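# Bronis hands, three months in

I put off writing this review because I wanted to live with the Bronis pair for a while first, and I'm glad I did, because my opinion has gone up and down a fair bit since February! We bought the left and right hands together for our two-armed Rullen, plus the table skills pack, and we've used them most afternoons.

Setup was kinder than I feared. The hands bolted on with 3 screws each (bring your own long hex key, the one in the box is too stubby) and the calibration took 16 minutes start to finish. The manual is thorough, if a little dry, and I'd have loved a proper drawing of the cable routing.

What I wanted most was for the hands to deal with ordinary household things: cups, brushes, drink dispensers, the sort of stuff you'd find at a breakfast buffet. Clear glass was my big worry, as our old Ornitz grippers treated it like it wasn't there.
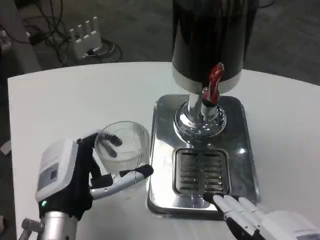 The Bronis fingers are long and close nicely around something narrow, and I like that you can set the grip strength separately for each hand, so one can be firm while the other barely rests on a surface. The little green light on the wrist is handy too, and I glance at it more than I glance at the screen.

Now for the grumbles. The skills pack updates itself whenever it pleases, and 2 of those updates wiped my saved grip settings. The thumb also gets lazy after a long session until you recalibrate. And it isn't cheap: the spare fingertip set alone cost me 803 dollars with shipping, which made me sit down for a minute.

Still, I looked hard at the Ishida hands before buying, and I'd make the same choice again. Four stars from me, and I'd gladly add the fifth if they'd let me turn off those updates.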